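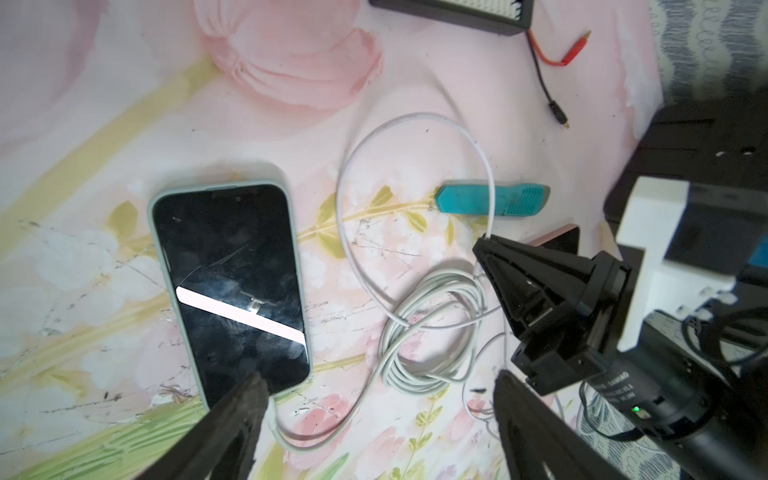 Heft 4 · Seite 30

Rosa Wolken unterm Ladekabel: die Bastelmatte von Plonlow

Ich gebe zu, dass ich die Plonlow zuerst nur wegen des Mondes wollte. Da ist nämlich eine kleine blassgelbe Sichel aufgedruckt, dazu Wolken und vorne ein Streifen Tulpen, alles in Rosa, und ich hatte die ewig grünen Schneidematten mit Rasterlinien so satt! Bestellt habe ich sie bei Laryea für 30 Euro, und seitdem ist sie die Unterlage für alles, was bei uns einen Stecker hat: Handys, Ladegeräte, Akkuzubehör, Messleitungen und der ganze Kabelsalat dazwischen.

Der größte Vorzug ist ein ganz banaler. Man findet Sachen wieder. Fast mein gesamtes Zubehör ist schwarz, und auf der dunklen Arbeitsplatte von früher habe ich regelmäßig nach dem dünnen schwarzen Kabel getastet, das direkt vor mir lag. Auf Rosa sieht man jeden Bananenstecker sofort, auch das kleine goldene Ende. Weiße Kabel heben sich etwas schwächer ab, aber immer noch besser als auf einer weißen Tischplatte.

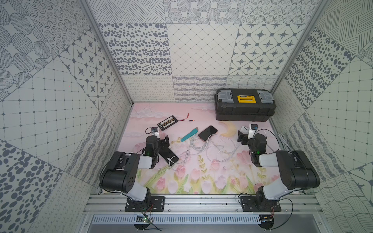
Beim Auspacken war ich erst skeptisch. Die Matte kam gerollt, wog auf meiner Küchenwaage 1.665 Gramm und wollte an den Ecken partout nicht liegen bleiben. Über Nacht mit ein paar Büchern beschwert, dann war Ruhe. Seither rutscht sie nicht, auch wenn ich ein Ladekabel mit einer Hand aus dem Handy ziehe (was man nicht tun soll, ich weiß).

Zum Vergleich hatte ich die Omance daneben, ein graues Modell mit angeformten Fächern am Rand. Die Fächer sind praktisch für Schrauben, nehmen aber viel Platz weg, und ein Parallel-Ladeboard mit seinen Leitungen passte bei mir nur schräg darauf. Auf der Plonlow liegt das Board hinten, die rote und die schwarze Leitung zeigen nach rechts, und davor ist immer noch Platz für zwei Telefone. So mag ich das!

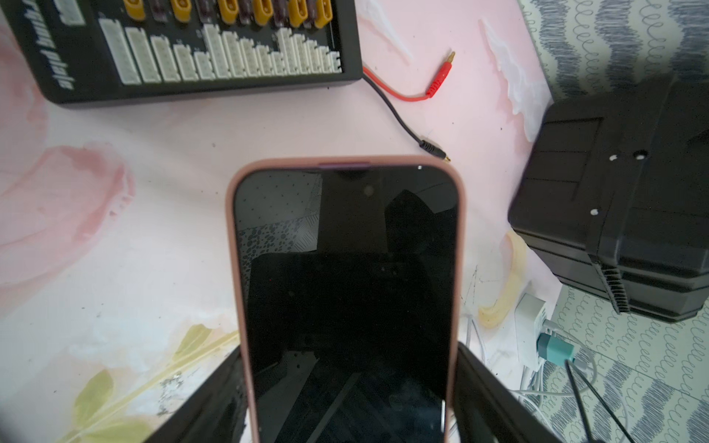 Jetzt zum Staub, denn da muss ich streng sein. Der helle Grund zeigt jeden Krümel. Dunkle Fusseln, Abrieb, Reste vom Abisolieren — alles liegt da wie auf dem Präsentierteller. Ich wische mit einem feuchten Mikrofasertuch darüber, das reicht meistens, aber wer die Matte ständig makellos haben will, wischt eben auch ständig. Glasreiniger habe ich an einer Ecke probiert und würde es lassen, der Druck wurde dort stumpf.

Und er ist leider auch sonst die Schwachstelle. Mit Metallkanten kommt er nicht gut zurecht. Nach 366 Tagen hat meine Matte feine dunkle Kratzer, ein paar kleine Flecken und eine Stelle mitten im Blumenmuster, an der sich die bedruckte Schicht gelöst hat und es weiß durchschimmert. Zum Schneiden nehme ich deshalb inzwischen ein altes Brett, das Cuttermesser darf auf der Matte nur noch liegen.

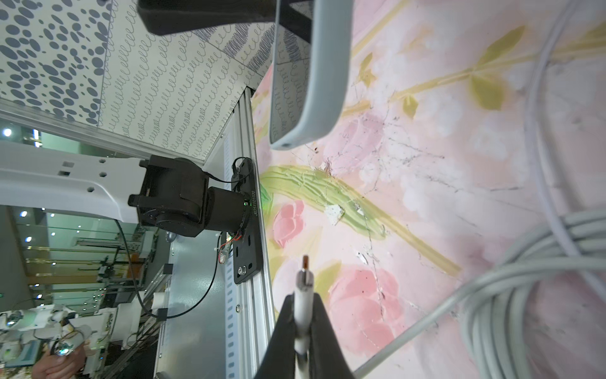
Stört mich das? Ein bisschen, bei den Blüten mehr als anderswo. Der Gebrauch leidet darunter überhaupt nicht, und ich würde sie sofort wieder kaufen, vielleicht gleich zwei — eine zum Arbeiten und eine, die schön bleiben darf. Ein Modell namens Drerkstead mit dickerer Deckschicht gibt es bei Laryea ebenfalls, allerdings nur in Anthrazit, und damit bin ich wieder bei den schwarzen Kabeln auf schwarzem Grund.

Gut: Kontrast, Rutschfestigkeit, viel freie Fläche, der Mond.
Weniger gut: empfindlicher Druck, sieht schnell staubig aus, rollt sich anfangs ein.
Wertung: 4 von 5 Tulpen.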